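Budgeting for handheld grippers, what am I forgetting?
Asked by Santeri Räsänen, July 2021

Putting together a purchase request for handheld grippers, the kind a person carries around to record demos before we buy any arm. Got a quote from Skerham, $2,374 per unit with the camera mount. Boss wants one number for the whole year and I have no idea what to put for the rest. Spare pads? Printed marker cubes? Plan is 2 people recording at desks in a normal open office, no lab. First purchase order has to go in before November. Pads are the black rubber V kind with the mesh face, if that matters for pricing.
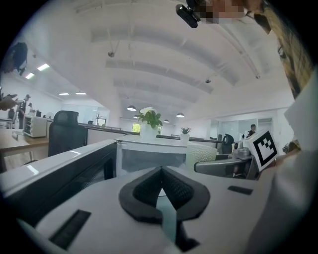

Merja Juntunen
Pads matter more than anything else on your list, order extra with the first shipment. We bought one set per gripper and then sat waiting 9 weeks for more. Put them on their own line so purchasing doesnt cut them as "accessories".

Other stuff we missed first time: storage (video fills up drives fast), chargers, a hard case, shipping both ways for repairs. And people's time, which was our biggest cost by far. If two people record, budget a third unit. One is always off getting fixed.

Markers we print ourselves. Cheap, but get matte paper, glossy was a pain under ceiling lights. 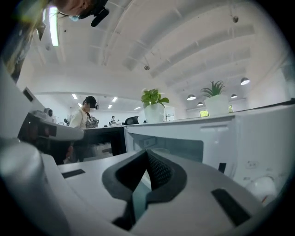 Does the Skerham price include calibration? Ours was quoted separately and only for the first 12 months, so ask for it in writing along with the renewal price.

Vasilis Vlachou
just buy one and see

Arne Haberkorn
Agree with Merja on the spare unit. Would also get a second quote, Dancombe does something similar and will rent month to month. Renting came out of a diffrent budget for us, no capital approval needed. Check the return terms tho, worn pads got billed to us at full price. If you do rent, start with one month and see how many hours your people can really record in a day. Ours was way under what we'd planned.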